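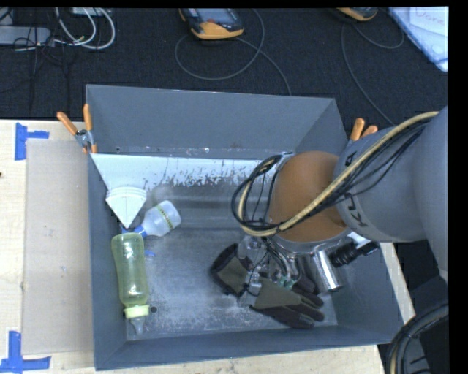 Project Report: Curno, a Rhythm Game You Play With Your Head

Vignesh Pinto and Sreekumar Kotian

What we made

Curno is a rhythm game for a VR headset. Notes fly at you from three sides and you nod or tilt to catch them – no controllers at all! We got the idea in September, after an evening of playing Himby and wishing our hands could have a rest.

How we built it

Sreekumar wrote the head tracking code and I did the levels and the music. Our first version had 131 notes in one song, way too many (my neck was sore the next morning), so we cut it down to 80 and it suddenly felt like dancing.
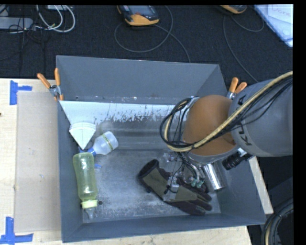 The tilt was harder to get right. At first you had to lean 15 degrees before a note counted, and shorter players kept missing the high ones. We changed it to 18 degrees for the side notes only and left the nods alone, and wow, what a difference.

What we'd still like to add

A two-player mode, and a slower song for beginners. Sreekumar has already started on the second one.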